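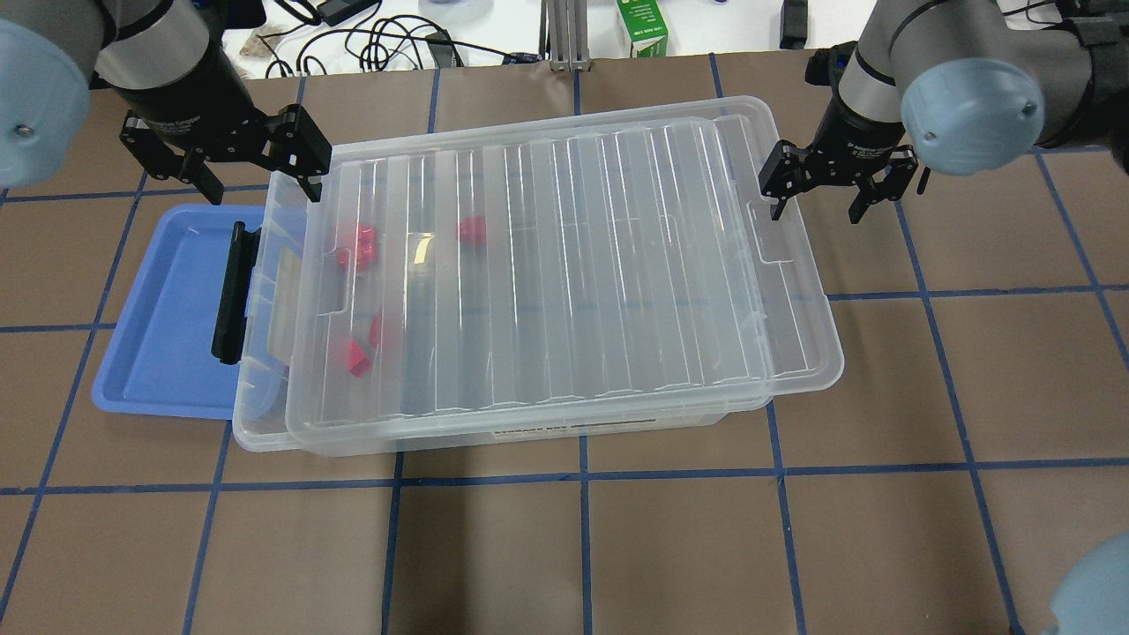
図1 リブ付き蓋をのせた透明プラスチック収納容器。蓋は右にずれている。

カテゴリ:講義資料 > 包装・容器工学 > 第5回

第5回 薄肉プラスチック容器の剛性設計:リブ、フランジ、嵌合

1. 今回の範囲

前回は射出成形における肉厚と冷却時間の関係を扱った。今回は、肉厚を増やさずに剛性を確保する方法を扱う。対象は家庭用および物流用の箱形容器で、蓋と本体が別部品のものに限る。ヒンジ一体型は第7回で扱う。

記号は前回までと同じとする。E:縦弾性係数、t:板厚、ν:ポアソン比、I:断面二次モーメント、D:板の曲げ剛性。

2. 平板の曲げ剛性

等方性平板の曲げ剛性は次式で与えられる。

D = E t^3 / {12 (1 − ν^2)}

板厚を2倍にすれば剛性は8倍になるが、材料費は2倍、冷却時間はおおむね4倍になる。成形サイクルの大半を冷却が占める薄肉品では、板厚による剛性確保は生産性の面で不利である。

ポリプロピレン(PP)のEは常温で1,300〜1,600 MPa程度、ポリスチレン(PS)は3,000 MPa前後である。透明品にはPS、ランダム共重合PP、PETなどが使われる。PSは剛性と透明性に優れるが伸びが小さく、落下や隅部の引っ掛かりで割れやすい。透明PPは剛性で劣る分を形状で補う。外観だけから両者を判別することは難しいため、材質は底面の表示または密度測定で確認すること。

3. リブの効果

3.1 直交異方性

一方向に平行なリブを設けた板は直交異方性板として扱う。リブに沿う方向の剛性をDx、直交方向をDyとすると、Dyは平板の値からほとんど増えない。リブは断面のIを増やす方向にのみ有効である。

長方形の蓋では、四辺が支持されている場合、荷重は主として短辺方向のスパンで受けられる。したがってリブは短辺に平行に走らせるのが原則となる。長辺に平行なリブは、積み重ね時の中央たわみに対してあまり寄与しない。

3.2 寸法の目安

・リブの根元幅:板厚の0.5〜0.7倍
・リブの高さ:板厚の3倍以下
・抜き勾配:片側0.5〜1.5度
・根元のR:板厚の0.25〜0.5倍
・リブ間隔:板厚の2倍以上

根元幅が大きすぎると裏面にヒケが出る。不透明品ではシボで隠せるが、透明品ではヒケが光学的なむらとしてそのまま見える。

以上は中実リブの目安である。裏面も同じ形に凹ませた波形断面では板厚がほぼ一定となり、ヒケは生じにくい。波形断面のIは、波の振幅をh、展開長さの比をkとして、薄肉近似で

I ≒ k t h^2 / 8 (単位幅あたり、正弦波、hは中立軸から峰までの2倍)

と置ける。kは振幅とピッチの比で決まり、浅い波形では1に近い。詳細な導出は配布プリント5-2を参照。

3.3 視認性との関係

透明容器の利点は、開けずに内容物を確認できることにある。リブ面は局所的に円柱レンズとして働くため、透過像はリブと直交する方向に歪む。内容物がリブ面から離れるほど歪みとぼけは大きくなる。側面を平滑とし、蓋だけにリブを設ける設計では、正面からの視認性は保たれるが、上から見た場合の判読性は落ちる。ラベルを内側に入れる用途では、蓋の一部に平坦部を残す。

4. フランジと隅部

4.1 開口縁

開口部をもつ箱は、側壁上端が自由縁となり、内容物の側圧で外側に膨らむ。外向きフランジを設けると上端が梁として働き、膨らみは大きく減る。フランジの先端をさらに下に折り返した断面(逆L形、逆U形)とすれば、水平方向と鉛直方向の両方のIが得られる。

4.2 隅部のR

隅部のRは内側で板厚の1倍以上とする。Rが小さいと応力集中に加え、流動末端での残留応力が重なり、PSでは使用開始後に細かいクレーズが現れることがある。

4.3 持ち手の切り欠き

蓋の短辺に指掛けを設ける場合、その位置で縁の断面が不連続になる。切り欠きの深さはフランジ幅の2分の1以内とし、周囲に立ち壁を回して断面欠損を補う。位置は短辺の中央とするのが普通である。ここに掛かる荷重は開蓋時の引き上げ力であり、容器全体を吊り下げる力を想定してはならない。

5. 嵌合

5.1 形式

載せ蓋:蓋を本体に置くだけのもの。位置決めは縁の段差による。
スナップ嵌合:アンダーカットを乗り越えて固定する。
留め具式:別部品のクリップで側面から締める。

載せ蓋は安価で開閉が速いが、段差から外れた蓋はずれたまま静止できる。蓋が片側に張り出した状態で上段を積むと、荷重は四辺ではなく残った接触部に集中する。3.1で述べた四辺支持の仮定が成り立たないため、設計荷重をそのまま適用してはならない。

5.2 スナップ嵌合のひずみ

片持ち梁形のフックについて、乗り越え時の最大ひずみは

ε = 3 t y / (2 L^2)

とする。yはアンダーカット量、Lは梁長である。繰り返し開閉する部品の許容ひずみは、PPで4%、PSで1%を本講義の計算値として用いる。

6. 計算例

物流センターRunindenで使用する容器Maladelを例にとる。上段からの荷重は124 Nとし、蓋の全面に等分布するものとする。蓋の板厚は一定、四辺単純支持とする。

(1) 平板と仮定し、中央たわみを求める。
w = α q a^4 / D (aは短辺、αは辺長比による係数。表5-1)

(2) 短辺に平行な波形断面とした場合のDxを3.2の式から求め、短辺方向の帯板として中央たわみを再計算する。

(3) クリープを考慮する。PPでは、常温、1,000時間後の見かけの弾性係数を短期値の3分の1程度に低減する。保管温度29 ℃の条件では、表5-2の値を内挿して用いる。

(4) 開閉回数2,000回を要求仕様とし、スナップ嵌合の許容ひずみを満たすLの最小値を求める。

(1)と(2)の比較では、材料使用量の差をkで補正すること。補正せずに剛性比だけを報告した答案は減点する。

7. 試験方法

圧縮試験は容器を定盤に置き、加圧板を毎分10 mmで下降させる。蓋は正規の位置に嵌合させる。ずれた状態の試験は別項目とし、ずれ量を記録する。定盤にあらかじめ格子を引いておくと、設置位置の再現が容易になる。試験前の状態調節は23 ℃、相対湿度50%で行う。

荷重‐変位線図では初期の遊びを除き、直線部を延長して原点を補正する。座屈点と最大荷重点は一致しないことが多い。両方を読み取ること。

8. 課題

6の(1)〜(4)を計算し、A4用紙2枚以内にまとめて木曜の講義開始時に提出する。表計算ソフトの出力のみの提出は認めない。有効数字は3桁とする。

補足資料:Tkachenko式蓋構造の断面図、Clatel社の留め具の寸法表(いずれも配布プリント5-3)。寸法表の旧版にはアンダーカット量の誤記があるため、5-3の値を用いること。

包装・容器工学 講義資料 | お問い合わせ | 無断転載を禁じます | ページの先頭へ戻る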